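How a Robot Gripper Works: Notes for Open Day Visitors
For readers aged 8 to 12. Written by Gergely Bognár, Cilldale Robot Workshop. Last changed 2019-02-10.

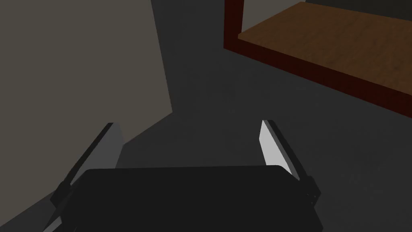 What is a robot gripper for?

A gripper is the part of a robot that takes hold of things. It does the job that your hand does at the end of your arm. Different robots carry different grippers. A robot that moves flat sheets of glass may use suction cups. A robot that picks up boxes often uses two fingers that close toward each other.

At the open day you will see the two-finger kind. These notes explain the parts, how the parts move, and what happens during the demonstration. Words in the list at the end may be new to you.

The parts

A two-finger gripper has a body and a pair of fingers. The body is the wide piece that the fingers are joined to. The moving parts are usually packed inside it, where dust can't get in. Each finger is joined to the body by a mount. A mount is a strong piece that holds one part to another.

The side of the finger that touches the object may have a pad. Pads are often made of rubber or another material that does not slip easily. Rub a pencil eraser on a table, then rub a coin on the same table. The eraser drags and the coin slides. The drag is called friction. A gripper needs friction, or the object will slide out when the arm lifts.

How the fingers move

On our demonstration arm, which is called Ureo, one electric motor moves both fingers. The motor turns a small gear. The gear pushes two toothed bars in opposite directions, and each bar carries one finger. When the gear turns one way, the fingers come together. When it turns the other way, they move apart. Both fingers always travel the same distance, so the middle of the gap stays in the same place.

Ureo can open its fingers up to 22 centimeters. A soccer ball for grown-ups just fits. A basketball does not, and Ureo will refuse to try if it has been told the correct size.

How hard should it squeeze?

A robot does not know that an egg is easy to break. Someone has to give it a limit. Ureo measures how much electricity its gripper motor is using. When the fingers meet an object, the motor has to work harder and uses more. The program watches that number. When the number reaches the limit, the motor stops pushing and holds still.

For a paper cup the limit is low. For a block of wood it is higher. If the limit is too low, the object drops. If it is too high, the cup folds. You will see both mistakes made on purpose in the second part of the demonstration.

Practice inside a computer

New programs are not tried on the real arm first. They run in a simulation. A simulation is a model inside a computer that follows rules copied from the real world. Objects in it fall, slide, and bump into each other. It has floors, walls, and furniture, and the robot has to deal with all of them.

A mistake in a simulation costs nothing. If the gripper hits a wall, the operator presses a key and the robot is back where it began. On a real arm, the same mistake could bend a finger, and new fingers for Ureo take weeks to arrive.

A simulation can also repeat a task without a person standing beside it. Last December we left one running for our cup-lifting program. It made 3,309 tries before we stopped it. The program that came out of those tries is the one used at the open day.

A simulation is never an exact copy. Real cups have dents. Real floors have dust. The light in a real room changes when a cloud goes past the window. Programs that work well in a simulation still have to be tested slowly on the real machine, and some of them fail.

The open day demonstration

The demonstration takes place in the Thibodeaux Room, on the ground floor. It lasts 40 minutes and has four parts.

Part one. The operator turns the arm on. It moves each joint a short way in both directions. This tells the computer where each joint is. Please keep quiet during this part, as the operator is listening for grinding noises.

Part two. Ureo picks up paper cups with three different squeeze limits.

Part three. A visitor chooses an object from the tray. The operator types in its width and its limit, and the arm tries to move it to the other side of the table. It does not always succeed. When it fails, the operator changes one number and tries again. Changing only one number at a time makes it possible to tell which change helped.

Part four. The simulation is shown on the large screen. Visitors may move the simulated gripper with a hand controller, one at a time. Turns last two minutes.

Safety rules

Stay behind the yellow line while the arm is on. The arm can move faster than you can step back.

Tie back long hair and leave scarves on the hooks by the door.

Do not touch the red button unless the arm is about to hit someone. The red button cuts the power to the motors. Anyone may press it for that purpose, including children.

Ask before handling the spare fingers on the side table. Some have sharp corners.

Something to try at home

Take two rulers and a friend. Hold one ruler in each hand, flat sides facing, and try to lift a plastic bottle with a little water in it. Then wrap a thick rubber band several times around each ruler and try again. Write down which way needed less squeezing. Add more water and repeat. You are testing friction in the same way that we test pads.

Words used in these notes

Friction: the drag between two surfaces that touch.

Gear: a wheel with teeth that turns or pushes another part.

Joint: a place where the arm can bend or turn.

Limit: a number that the robot is not allowed to go past.

Operator: the person who runs the robot.

Simulation: a model inside a computer that behaves like part of the real world.

Getting here

The workshop is at the Clumton end of Cilldale, behind the bus garage. The building holds 600 people, but the Thibodeaux Room is much smaller, so each group is given a start time at the front desk. Children under eight need an adult with them in the room.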